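Setia vuelve al directo: «Lo del regreso lo ha escrito la discográfica»

Música | Entrevistas

La nota de prensa habla de «regreso triunfal». Son cuatro folios, y en ellos la palabra «auténtico» sale nueve veces. La cantante de Setia la lee en el móvil, levanta una ceja y lo deja boca abajo sobre la mesa. «Yo no me había ido a ninguna parte», dice. «Estuve en casa, grabando maquetas malas».

El dúo presenta en febrero su tercer disco, «Kobzar», después de dos años sin publicar nada. El sello, Hurnon, lo anuncia como un giro hacia lo acústico. Escuchado dos veces, lo acústico se limita a la primera canción y a medio minuto de la última. Se lo comento y no lo discute demasiado. «Hay una guitarra de verdad. Luego hay cuarenta pistas encima, sí. Nos gustó cómo sonaba y seguimos añadiendo».

El primer sencillo se estrenó en la sala Studgate ante 400 personas, casi todas con invitación. En el vídeo que circula desde entonces el público se sabe la letra entera, cosa curiosa en un tema inédito. ¿Se había filtrado? «Se mandó a los clubes de fans unos días antes», admite. «No me parece un escándalo. Lo hace todo el mundo». Que lo haga todo el mundo no lo convierte en un fenómeno espontáneo, que es como se vendió. Ella se encoge de hombros. «Eso pregúnteselo a quien puso el titular».

Tampoco queda claro lo del programa de talentos. Durante meses se dijo que sería jurado en la nueva temporada, y la productora nunca lo desmintió. «Hubo una comida. Me preguntaron si lloraba con facilidad». ¿Y llora? «En televisión, no. Creo que por eso no hubo una segunda comida».

Sobre la gira se pone más seria. Hay once fechas anunciadas y las entradas de pista cuestan 40 euros; el paquete con saludo y foto sube a 100. Le pregunto qué se lleva uno por la diferencia. «Un rato conmigo – corto, no voy a mentir – y una bolsa de tela». ¿Le parece caro? «Me parece caro. Lo dije en una reunión y constó en acta, supongo».

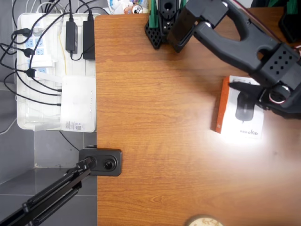 De las canciones nuevas prefiere la sexta, que el sello quería dejar fuera. Dice que la escribió en una tarde, algo que los músicos suelen decir de su tema favorito y que conviene tomar con cautela. «Vale, fueron tres tardes», corrige cuando insisto. «Pero el estribillo salió el primer día».

Ha prometido tocarla entera en todos los conciertos, sin bases grabadas. En Studgate había bases, y bastante altas. «Estábamos nerviosos», responde. «En la gira serán menos». ¿Menos o ninguna? Mira a su representante, que lleva un rato pendiente de la hora. «Menos», dice.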